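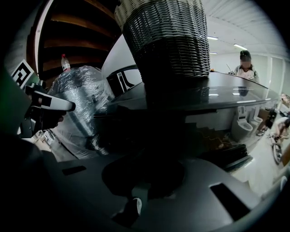

Unit pricing should be set by the drained weight

Most grocery shelf tags carry two numbers: the price of the package and the price per unit. The second one exists so that a shopper can compare a small jar with a large one without doing division in the aisle. For dry goods it works. For anything packed in liquid it usually does not, and the fix is simple enough that it should have been made years ago.

Take olives. The jar states a net weight, and the tag divides the price by that weight. Net weight includes the brine. Two jars with identical net weights can hold very different amounts of fruit, depending on the size of the olives and how tightly they were packed. The tag treats them as equal.

I spent part of last winter checking tags at two stores in Stusport, and later at the larger market in Trallach. I bought canned beans, artichokes, olives and tuna, drained each one in a sieve for 3 minutes, and weighed what was left on a kitchen scale. In 29 pairs of products the tag pointed to the wrong one as the better buy. The error was largest for artichokes, where the cheaper jar by the tag was often the more expensive one by the ounce of artichoke.
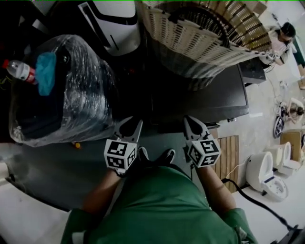
The usual objection is cost. Gillespie Mowat, who ran pricing for a small chain in Sindinberg before he retired, told me that the tag software reads one weight field per product and that adding a second would mean touching every record. His chain carried 2230 canned and jarred items. I take the point, but the records are touched anyway when a package changes size, and package sizes change constantly. A drained weight field could be filled in as each record comes up for revision. It would take a couple of years and very little extra labor.

A better objection comes from Mared Pumphrey, who tests packaged food. Drained weight varies from can to can more than net weight does. Beans keep absorbing liquid after sealing, so a can opened in December may drain heavier than the same lot opened in spring. A single printed figure hides that spread. She would prefer a stated minimum, with the unit price computed from the minimum. That seems right to me. It favors packers who fill consistently, and it gives the shopper a number that errs in a known direction.

Some products should be left alone. Soup is eaten with its liquid, and so are most canned tomatoes. Tuna in oil is a harder case, as plenty of people use the oil. I would still price it drained and let those people make their own adjustment.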